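Kitchen tips I picked up from teaching robots to put things away

I spend my working hours on a project called Tilamby, which is a study of how two robot arms can share one small table without getting in each other's way. My evenings I spend in my own kitchen, which is tiny, and where I also get in my own way a lot. After a year of this the two have started to run together in my head, so I'm writing down what has carried over (my sister keeps asking, and she can have it all in one go).

Start with the table edge

Our first method was simple enough. A person moves the arms through a chore by hand, the arms record it, and a program learns from the recordings. We collected 500 runs of putting play food and dishes where they belong, and the results were pretty poor! The arms kept bumping each other over the middle of the table. Deividas Raudsepp went through the failures one by one and saw that most of them began with a thing set down in the middle "just for now."

So at home I cleared the middle of my counter. Dishes live to the left, the cutting board gets the center, and nothing else is allowed to park there, the mail included. If you only try one thing from this page, try that one. It took me ten minutes and I got back a space big enough to roll out a pie crust.

Give every container one open side

A gripper likes to come at a basket from the same direction every time. When we turned the basket so the opening faced the arm, the number of fumbles went way down, and we hadn't touched the program at all. I did the same with my pantry bins. I used to have them lined up facing straight out, very pretty, and I'd knock my wrist on the shelf above whenever I wanted an onion. Now they're tilted a little toward where I stand. Put a folded dishcloth under the back edge if yours won't stay tilted. A door wedge works too, but it squeaks.

Stack by how you grab, then by size

We ran 104 test chores with the plates and bowls sorted by size, and then the same 104 with them sorted by how they get picked up: flat things together, rimmed things together. The second way won by a good margin. The arms finished more of the chores and dropped less. I can't promise you the same at home, but I moved my shallow bowls off the plates and onto their own shelf and I've stopped doing that awful thing where you lift three bowls with one hand to slide a plate out from under.

Hand it over or put it down — pick one

This was the part of the study I liked best. With two arms you can pass an object through the air, or one arm can set it down and the other can pick it up. Everyone on the team wanted the pass, it looks so clever. In the write-up the set-down came out ahead on every chore except the long thin ones like spoons. It was slower by a hair and it hardly ever went wrong.

We use it at Thanksgiving now. Hot dishes get set down on the trivet and the next person picks them up from there. No more passing a gravy boat over somebody's head! Spoons you can hand over all you want.

Practice the boring bit

The program got better when we fed it more of the dull moments, the letting go and backing away, and stopped giving it so many grabs. The final set had 1348 recordings and a big share of those were nothing but an arm opening its fingers and leaving. I think about this when I'm teaching my nephew to load the dishwasher. He's great at putting the glass in. It's pulling his sleeve back out past the other glasses that does the damage. Roll the sleeves up, let go, come straight up, done.

Wipe before you sort

Last one, and it's short. Flour on a bowl makes it slide, for a gripper and for you. Keep a dry rag hooked on the oven door and give each thing one pass before it goes on the shelf. I like the waffle-weave kind, they dry fast and you can boil them.
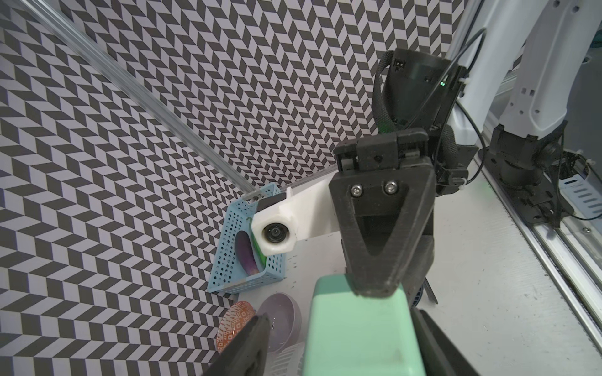

I still haven't worked out the drawer with the lids in it. We've got a new round of chores planned for September with lids in it, so maybe I'll have something by then, and if you have a lid system that has lasted longer than a month, please write and tell me.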